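3.2 Drawing habits and time on task

The second part of the study looked at how people keep a drawing practice going once the first weeks of a long project are over. Participants came from two evening studios, one in Urklow and one in Tolau, and worked with ink, white acrylic and marker on toned paper. Each person kept a log of when they sat down, what they drew with, and when they stopped. We did not ask them to rate the quality of their own work. Earlier trials by Bangash and Siddiqui had found that self-ratings changed the way people drew, mostly toward smaller and more careful marks.

Of 265 logged sessions, 263 could be used. The other two had no end time and were dropped.

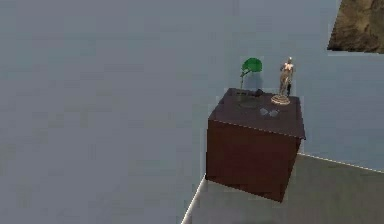 Sessions were sorted by the task the person started with. A warm-up was any drawing the participant did not plan to keep, such as hatching, blind contour or loose copies from a reference book. A project start was any session that opened on the final piece. Most sessions fell clearly into one group. Where they did not, Jatoi and Bukhari read the log entry separately and then agreed on a label.

People who began with a warm-up worked longer before their first break. The median time to a break was 40 minutes for warm-up sessions and clearly shorter for project starts. The gap was wider in Tolau, where the studio opened later and many participants came straight from work. We also saw that participants who switched tools in the middle of a session - most often from pen to brush - tended to go on after a break instead of packing up. The logs do not tell us why. Several people wrote that a new tool made the page feel less serious, but they wrote this in a free comment box and we did not follow it up.

Paper color had little effect. Participants on gray and tan sheets kept almost the same hours, and only 8 sessions mentioned the paper at all. White acrylic was used late in the session in both studios, usually after the ink had dried. 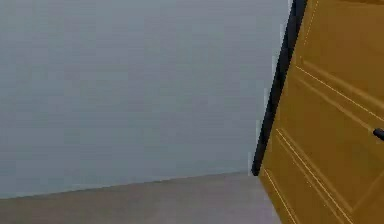 Figure 3. Rendered interior, with plain pale blue-gray wall and beige floor.

Two limits should be kept in mind. The logs were written by the participants, and short sessions may be missing from them. The Urklow group also included several people who had taken the Kazmi course in the previous January, which sets a warm-up as the first task of every class. Dogar repeated the comparison without them and the direction of the result stayed the same, though the difference was smaller.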